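June, a little after four in the afternoon

The new coffee corner is open and I remain unconvinced. We were told the old setup was wasteful, and I don't doubt it, but I've now read the notice twice and can't work out what the new one saves. Over 2,000 paper cups a month, it claims, and the cure is a wire holder from Hendriks and more paper cups. I asked what happened to the mugs. They are "under review."

The holder itself is fine, I suppose. Black loops, dark base, cups go in upside down so dust stays out. It cost 64 dollars, and for that I'd have expected a lid, or at least room for more than a couple of little stacks. Somebody is going to be refilling it all day and I have a fair idea who.

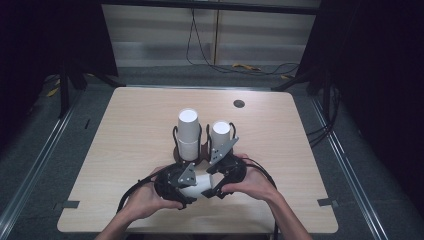 I'm not sold on the table either. It's a pretty thing, pale wood and rounded corners, with a small round hole in the top that I assume is for a cord. I give it until fall before someone drops a sugar packet down there. The invoice from Prineo said 287, delivery included, which sounded cheap until I remembered that the last cheap table wobbled from the first morning.

Tried the coffee at three. Weak. I was promised stronger beans – same people who promised quieter lights. Took a second cup anyway and put the first one inside it, so I'm part of the problem.

Must bring my own mug tomorrow and hide it in the drawer.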